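Forum > Kitchens > Worktops and tables

Oiling a pine table: does Durkeo do anything?

Gevix
Fed up with the claims on the Durkeo tin. "Lifetime protection" from two coats? I put it on my pine table in January and tea still leaves a ring. Smells nice, I'll give it that. Has anyone had proper results, or are we all paying for linseed in a fancy tin?
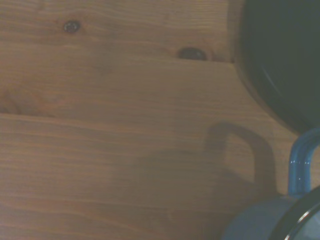

Pine boards, knots and a seam

Grekgate
Two coats is nothing on softwood. I did four, a day between each, and rubbed it back lightly before the last one. No rings since.

Gevix
Four coats at that price and I could buy another table. And how would I know it was the oil and you hadn't just started using coasters? 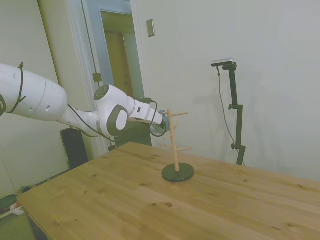 Marcus Ridgeway
I don't buy the four coats either. Pine only soaks up so much, and the rest sits on top going sticky. Wipe off the extra after ten minutes and one tin lasts years.

Grekgate
Mine isn't sticky, Marcus. Did you let it dry?
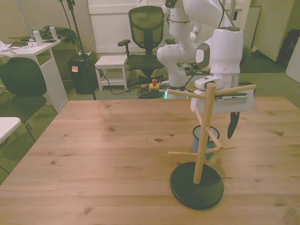

Sabina Kollár
Oil was never meant to stop heat marks, whatever the label says. It slows down spills and that's your lot. If you want rings gone you need a hard varnish, and then you'll moan about scratches. A mug tree with a flat black base like that one can stay on bare pine for all I care, it's the hot mugs put straight down that do the harm.

Gevix
So the answer is varnish, which I was told last year to avoid at all costs. Lovely. I'll try one more coat on Thursday and see.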